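**Hosero cell, fault review, Friday**

Present: Toivonen, Tuominen, Kokkonen, Kiiskinen

1. Unplanned stop. The arm halted during a bottle pick with the gripper closing. Log shows an overcurrent on joint 4 lasting 280 ms. Speed had been set to 100 percent the evening before and not logged.

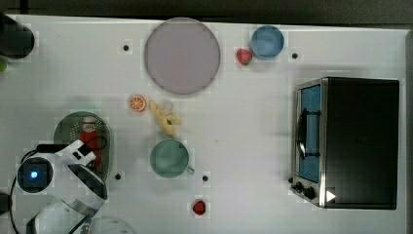

Merja Tuominen objected that speed alone does not explain it, as the same joint tripped twice in December at half speed. She wants the cable checked for drag first.

2. Actions. Kiiskinen to inspect the joint 4 cable and connector. Kokkonen to lock the speed setting. No runs without a person at the stop button until both are closed.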